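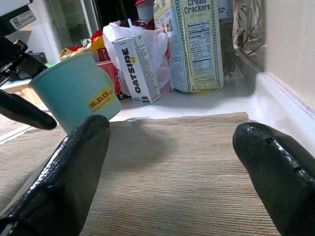
Sneha Rastogi wondered, when she read the first draft, whether anyone outside Brundale would know what a "short bake" was, and asked for the words to be explained before the tables came along. Quite right too, so the explanations now come first.

# Brundale Bread Diaries

A small collection of home baking notes, typed up from handwritten notebooks and kept as plain text so that anybody can open them. A **short bake** is a loaf left to rise for under five hours, start to finish. A **long bake** is anything that sat overnight. Most of the Ferrand notebooks are long bakes, and most of the Golton ones are short, because people there seem to like their bread by teatime.

## What's in the folder

- `loaves.csv` – one line per loaf, with flour, water, salt, rising time and whatever the baker thought of it
- `bakers.csv` – initials and village only
- `notes/` – the longer ramblings, which are lovely and well worth an evening
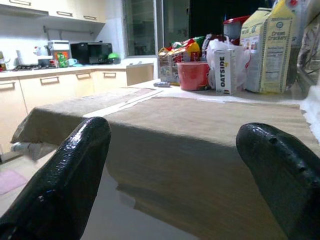

*Page last changed: 16 May 2022*

Weights are in grams wherever we could manage it. Two of the notebooks used cups, and Fabrice Poulain very kindly converted those with his own kitchen scales, so please treat them as a good guess. Oven temperatures are as written down, and home ovens being what they are, I wouldn't lean on them too heavily!

## Known gaps

December is thin. People were baking plenty (the notes are full of fruit loaves and stollen) but hardly anyone wrote down the amounts. Some three pages of the Rernen notebook were too smudged to read – I've left those lines blank and marked them `unread` in the last column.

The `verdict` column is free text and I haven't tidied it, so you'll find "fine", "Fine." and "fine I suppose" all living side by side. Please keep the spelling as it stands if you pass the files on.

## Using it

Help yourself, for teaching or tinkering or just for supper. If you spot a slip, open an issue with the line number and what you think it should say.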